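Open Day at the Stakmont Household Robotics Hall – Photo Gallery

Posted August 6, 2025

In May our hobby club was invited to an open day at Stakmont, where a team develops robots for work in the home. I am not an engineer, I repair sewing machines, so please forgive me if some technical words are not the right ones. Our group was limited to 8 visitors, and we stayed for 2 hours. The subject of the afternoon was a living room, and the task was one that every family knows: a cushion is not where it should be, and somebody must put it back.

The project has the name Sidero. The hosts explained the plan on a whiteboard first, and then we went to the sofa corner. I have put the pictures in the order that I like, without following the program.

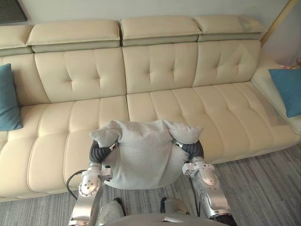
THE CUSHION

Two arms, one gray cushion. The ribbed fingers press into the fabric at the two upper corners, and the rest of the cushion hangs down by its own weight. I know from my work how difficult soft material is. A metal part keeps its shape when you take it, but cloth changes all the time, and every time it changes in a different way. One of the hosts told us that the team spent the whole winter only on the question of how strongly to press.

For me this was the most interesting part of the visit. I was expecting fast movements as in the films about car factories. The speed at Stakmont is closer to a person who carries a full cup of soup. My neighbor in the group found it too slow, and we discussed it for the whole way home.

The fingers can be looked at from very near, and for this I was grateful. They have small hinges and metal links, and a black rounded pad at the end of each one. The arm wears a black sleeve, gathered in folds, with a ribbed cuff at the end. I would have made the seam differently, but it is good work.

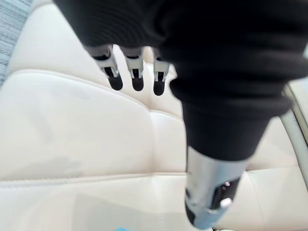
Can visitors try to control the robot themselves?
At the open day this was not offered. The hosts take care of all the controls, and guests stay behind the line that they are shown at the start. There is a separate workshop for schools, with a smaller training arm called Colow, and there the pupils may use the joystick. Registration is by e-mail and the places go quickly.

After the first round of demonstrations we had a break of 9 minutes (the host was very exact with this), and then came the part with the floor. To take a thing from a seat is one problem, and to find it on the carpet in front of the sofa is another. The robot must look down past its own body, and its own arms are also in the view. We were told that striped carpet is a good test, and I believe it, my eyes were also tired from it. The square white pillow leaning against the front of the sofa was easy for us to see, of course. We have had many years of practice.

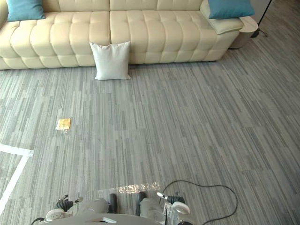

I asked how many times a robot must repeat such a task before the team is content. The answer was 50 times for one position of the cushion, and then they change the position and start again from the beginning. It sounds boring, but the people who do this work did not look bored. They spoke quietly with each other and wrote notes after each attempt, also after the bad ones. One attempt during our visit was stopped by the host before the end, and he explained openly that he did not like the angle of the wrist. I respected that.

A lady from our group wanted to know why the robot needs legs if the sofa does not move. The host said that in a real apartment it must walk from the sofa to the table and from the table to the kitchen, so the team prefers to practice with the complete body from the beginning. Both arms forward to the sofa, legs below, and the gray fabric between the grippers – in this position one sees how much must stay in balance at the same moment. 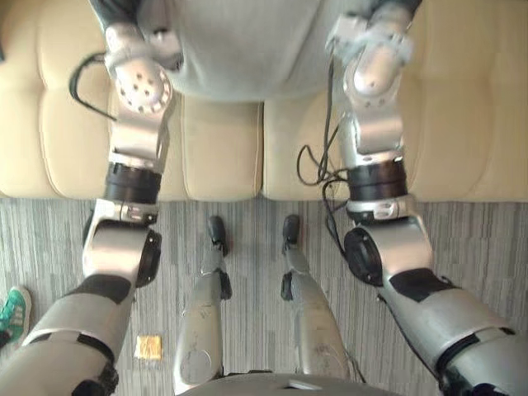
HOW TO VISIT

The next open day will be announced on the Stakmont notice page. The entrance is from Stelmakh Street, through the yard, and the bell is on the left side of the door. Groups should write before they come. Entry is free, and there is tea. Please wear comfortable shoes, the visitors stand for most of the time. The talks are in English, and the hosts are patient if you need a word repeated.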